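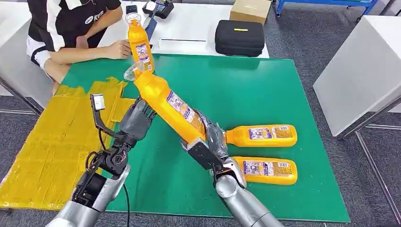

Should plastic bottles on a work table be kept standing up or lying down?

Anjani Gunawan
Posted August 31, 2023

I share a white work table with two other people, with a cutting mat over most of it, and we go through a lot of plastic bottles: glue, cleaner, paint, some food-type bottles that get refilled. They are on the table most of the day and in a Stotis drawer unit overnight. The drawers are only 6 inches deep inside, so anything tall has to go in on its side. Last week one leaked into the drawer and I spent an evening on it. Also, the labels are coming off some of them and I'd like to know whether to peel the rest or try to save them. The tables have to be clear at night, so leaving the bottles out is not possible.

Hornach Bench

Standing up, with the cap closed, is the better way for nearly everything you listed. A screw cap with a liner will hold on its side for a while, but flip tops and push-pull tops are made to be closed and upright, and they seep if you lay them down for a night. Pumps and triggers are worse. If your drawer is too shallow for them, the drawer is the problem and I would move the bottles to a bin.

What I use is a plain dish tub, 40 cents at a yard sale. Bottles stand in it packed close enough that they can't fall over, and the whole tub goes on the floor under the table when we close up. If one leaks, it leaks into the tub. Line the bottom with an old towel.

For the ones that really must lie down:

Take the cap off, wipe the threads on the bottle and the inside of the cap, and put it back on. Most slow leaks I have seen were dried glue or syrup on the threads holding the cap up a hair.

Don't squeeze the bottle while you close it. It pulls air back in later and works the cap.

Put a folded paper towel under the cap end and check it in the morning. A spot on the towel means that bottle goes in the tub from now on.

Keep the cap end a little higher than the base if you can. A strip of wood under the neck does it.

On labels, it depends on what kind you have. Paper ones soak off. The printed film kind tears in strips when it gets old and leaves a scuffed layer behind that catches dust. I would leave the label alone until it's torn through. After that you're better off taking it all the way off.
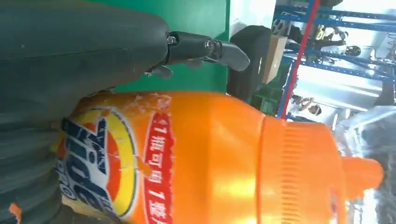

Warm the label with a hair dryer on low, moving it the whole time, and pull slowly, with the film folded back nearly flat against the bottle. Thin plastic will go soft if you hold the heat in one place. Empty the bottle first if there's anything in it that shouldn't get warm. What stays behind is usually adhesive, and cooking oil left on it for twenty minutes loosens that. Then dish soap, then rinse. I don't use acetone on plastic bottles — it clouds some of them and you don't find out which until you've done it.

Before you pull anything, copy down what the label says about contents, mixing and first aid. If it's in a language you don't read, get it translated first, including any line about how far the bottle goes or how much to thin it. For cleaners and anything else with a warning on it, I would keep the original label no matter how ugly it gets, and put clear packing tape over it.

Kim at Wiltuton Mending

Agree with the tub. We have 2 of them, one for things that go on paper or fabric and one for cleaners, and they don't get mixed. I'd add that food bottles should not be in either one. If you refilled a drink or sauce bottle with something you can't eat, please move it into a different container. A marker on the side isn't enough. Somebody will come in thirsty.

For new labels we use masking tape and a laundry marker, contents and the month. Ours say September already, the person who does them likes to be early. Masking tape comes off clean if you replace it every few months. If you leave it a year it's as bad as the label you started with.

Also check your mat. Oil under a cutting mat takes forever to get out, so do the label removal at the sink.

drawer_3860

i just lay them all down and put a baking sheet in the drawer. works ok. the glue ones get a crust though

Anjani Gunawan

Thanks all. I cleaned the threads on everything tonight and two of the caps had a ring of old glue in them, so that may be the leak. Looking for a tub this weekend. The refilled food bottles are going to be emptied and thrown out. I'm going to try the hair dryer on one old bottle first, and I'll write back if the oil doesn't take care of the sticky part.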